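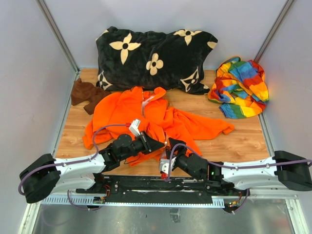

The Tronar Good Practice Kit for Two-Arm Cells sells for $45 and comes as a spiral-bound rule book, a set of wall cards and a pad of inspection sheets. It is written for small shops and labs that handle cloth, clothing and other soft goods on a bench. I bought mine in February and have used it on a folding and zipping station. The first section covers cable routing, and it is the best part. Tronar wants every wrist cable to follow the arm link back to the base, with slack left at the joints. The purple cables running along the white links, with the left one looped around the outer joint, are the kind of routing it asks for. It also gives a simple check: move each arm slowly to its limits, watch the connector the whole way, and stop if the cable pulls straight.

The section on shared space is good too. Two grippers working on one zipper have to come close together, so a rule that says "keep the arms apart" is no use. The book asks you to write down which arm moves first, which one holds, and what both do if one of them stops. The sheet for this fits on one page. Filling it in showed me that our stop rule covered the moving arm and left out the one holding the cloth. We rewrote it the same afternoon.

The rules for soft goods are thinner. There is half a page on loose items and it mostly says to keep anything you aren't working on out of reach of the grippers. I would have liked more on drawstrings, loops and sleeves, which can catch on a wrist. The older Hanaren guide handles this better, with a separate sheet for each type of garment, but it costs more and the printing is small.

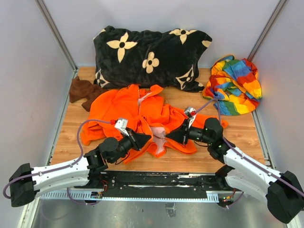
Inspection sheets are where the kit earns its price. There is one for daily use and a longer one to fill in every 2000 cycles. The daily sheet asks about gripper tips, connectors, ties and clips, exposed wiring, the front rail and the floor under the bench. It takes a few minutes. The long sheet adds mounting screws and joint play. I did our first long check early, at 1125 cycles, to see how it went – it was clear enough to follow without the book open.

The wall cards are a letdown. They are thin, they curl, and the red stop card uses smaller type than the blue one about cleaning. I printed my own.

One caution. The kit is a set of working habits. It doesn't replace a risk assessment or the safety standards that apply where you are, and Tronar says so on the first page.

Four stars out of five. Refill pads are sold separately.

Reviewed Sunday, March 1, 2026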